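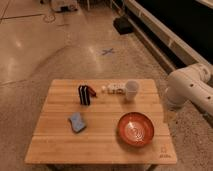 Plank tabletop in a honey color, with darker streaks along the grain.

Section 2: Oiling Your Table for the First Time

Welcome back, and thank you for sticking with us through assembly! If your Vulcombe table is standing level and all of the leg bolts are snug, you've already done the hard part, and what comes next is a pleasant job that mostly asks you to slow down a little. Put some music on and open a window. The top left our shop sanded but only lightly sealed, so it needs a proper first oiling at home before it meets its first cup of coffee.

If you bought your table secondhand, or it has been waiting in a garage for a few years, you can follow this section just the same. You'll only want to spend longer on the sanding, and you may find that an older top drinks up a surprising amount of oil on the first coat.

What you will need

The tin of Hendeno oil from the accessory box
Fine sandpaper (the sheets in the box are fine for a new top)
A sanding block
Lint-free cotton cloths, more than you think you'll use
Cotton or rubber gloves
A metal bucket of water with a lid, for used cloths

CAUTION: Cloths soaked in oil can heat up and catch fire by themselves if they are left bunched in a heap or tossed in the trash. Put every used cloth straight into the bucket of water, put the lid on, and keep the bucket outdoors until you can take it to your local waste site. Please don't skip this, even if you are tired and only used one cloth.

Preparing the top

1. Clear the table and wipe it down with a barely damp cloth. Let it dry overnight. We know that's a long wait when you're eager to get going, but damp wood takes oil in patches.

2. Wrap a sheet of sandpaper around your block and sand with the grain, using long, even strokes from one end to the other. Never sand across the planks. The scratches hardly show on bare wood and then jump right out at you once the oil goes on.

3. Run your palm over the seams between the planks. If you feel a slight ridge, give it a few extra passes, keeping the block flat.

4. Vacuum the dust with a soft brush head, and then wipe again with a dry cloth.
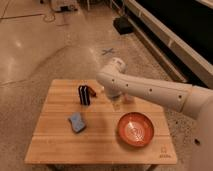 Faint seams between the planks and a slight gloss under overhead light.

Note: Seams are part of how a plank top is made, and you'll go on seeing them after oiling. A fine seam may open a hair in the winter when the heating is on and close up again by spring. There's no need to fill it.

Applying the oil

5. Stir the oil slowly with a clean stick, scraping the bottom of the tin as you go. Shaking it makes bubbles, and the bubbles find their way onto your table.

6. Pour a small puddle in the middle and spread it thinly with a folded cloth, working along the planks. Don't forget the ends of the boards, which soak up more than you'd expect, and the edges all the way around.

7. Leave it for 9 minutes and then wipe off everything that hasn't soaked in. The surface should feel smooth under a dry cloth, with nothing sticky anywhere. If one spot stays tacky, rub it with a cloth that has a few fresh drops of oil on it and wipe again.

8. Let the first coat dry for a full day, with the window open a crack if the weather allows, and then repeat steps 5 through 7. Two coats are plenty for a dining table or a desk.

Note: One accessory tin holds 175 ml, enough for both coats on our standard sizes. If you have the Gastlow extending model, please order a second tin before you begin, so that you aren't caught short halfway across a leaf.

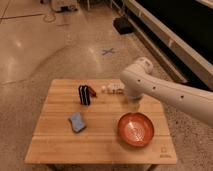

EVERYDAY CARE

Be gentle with the table while the finish hardens. You can set light things on it after the second coat has dried for a day, but hold off on hot dishes, wet glasses and tablecloths for 2 weeks.

After that, wipe up spills as they happen and clean with a soft cloth wrung out in warm water. Dish soap is fine in small amounts. Scouring powder, bleach and steam cleaners are not, and damage from them isn't covered by your warranty.

Plan on a fresh coat once a year. Many of our customers do theirs in November, ahead of the big family meals, and we think that's a lovely habit to get into.

Section revised 3 December 2019 by Zeyu Gu, Vulcombe customer care. Care of the Hao bench is covered in Section 3.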